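Ticket: Listora mobile agent still uploading after policy removal
Product: Listora device management, Storik connector
Status: Open, waiting on vendor
Priority: High

Reported problem
After the location and message-metadata policy was withdrawn in September, 7 enrolled phones continued to send records to the Storik collector. The console shows all of them as "not monitored." Staff at the Pritwood office were told in writing that collection had ended.

Checked so far
Policy assignment: none, at user or device level.
Agent service: running. It restarts 20 seconds after a manual stop.
Firewall log: outbound TLS session from each phone every 300 seconds.
Collector: 1420 records received after the withdrawal date. Payload includes cell ID, contact hash and call duration. No message text found.
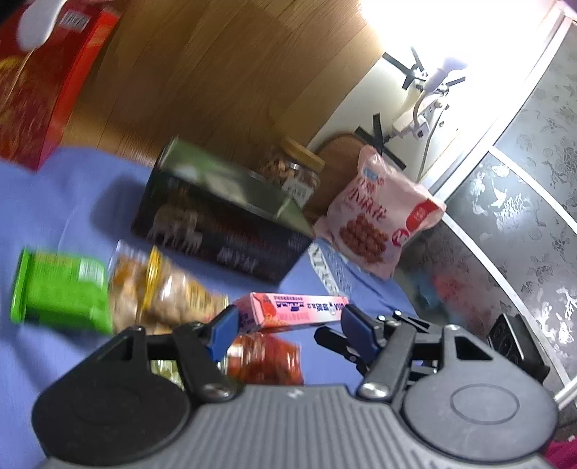
The agent keeps a cached copy of the last signed policy and drops it only when it receives a signed replacement. Removing the assignment sends nothing, so the cache stays valid. Pushing an empty policy to one test phone cleared the cache and the sessions stopped. A second test phone took the same push, reported success and kept uploading. Its agent is one build older.

Interim action
Collector address blocked at the gateway for the Pritwood network. The block has no effect on mobile data, so users have been asked to turn in the phones for re-enrollment. Existing records are locked read-only and have not been deleted, at the request of the Mofokeng legal desk.

Questions to vendor
1. Which builds ignore an empty policy?
2. Why does the console report assignment state and not agent state?
3. Does the agent queue records locally while the collector is unreachable, and for how long?

Update
Vendor confirms local queueing but gives no retention period. Questions 1 and 2 unanswered. Do not lift the gateway block until the older build has been removed from every phone on the list.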